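Barkdale Robotics Club: notes for the regional teachers' evening
Speaker: Niall Halliday. 14 minutes, questions after. Water is on the left this time.

Wait for the door to close. Thank Bit-na for the introduction, whatever she ends up saying.

Opening. We were a competition club for years. We built things that drove up ramps, and in June we drove them up a ramp in front of parents. We came second so often that the engraver stopped asking. Then Duván Betancur, in Year 10, asked why none of our robots could pick anything up. I said it was a matter of scope. He wrote that on the whiteboard and it stayed there until the end of term.

So the project became grippers. Hand-held ones, with a camera, worked by a student. You do the task yourself, you record it, and the recordings are what a robot arm learns from later. The arm is the expensive bit, so we put it off, which is my usual approach to expensive bits.

Pause here. Someone will ask the price. The whole parts budget was $3590, and more than half went on things we then redesigned.
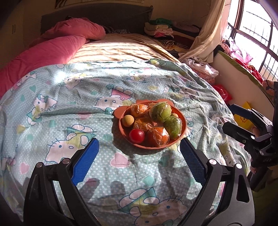 Next, the homework rule. Carter MacLeod argued that a robot trained in a school lab would only ever be good at school labs. He was right, and insufferable for a week. From then on, everyone recorded at home, on whatever surface they had: kitchen bench, bed, top of the freezer. Fruit was the set task because every household could manage some. Wrapped fruit was the advanced version. Clear film does dreadful things to the light, and the students' language in the logbooks reflects this.

Read out the logbook entry, doing the voice if the room is friendly: "Tomato. Squeezed gently. Define gently."

Slow down for this part. Two grippers are much harder than one. Your hands have known each other all your life, and then you give them each a set of jaws and they behave like strangers at a barbecue. We made pairs practise for 5 sessions before anything counted as data. Jairo Cárdenas thought that was excessive until he watched his own footage.

What I'd do differently: label the recordings on the day. We had a folder called "final" and a folder called "final Duván". Also, buy spare pins.

If time is short, skip the Ridholm story. If time is long, still skip it.

Finish on the handout. Parts list on the front, marking rubric on the back, my email at the bottom. Ask for the clicker back.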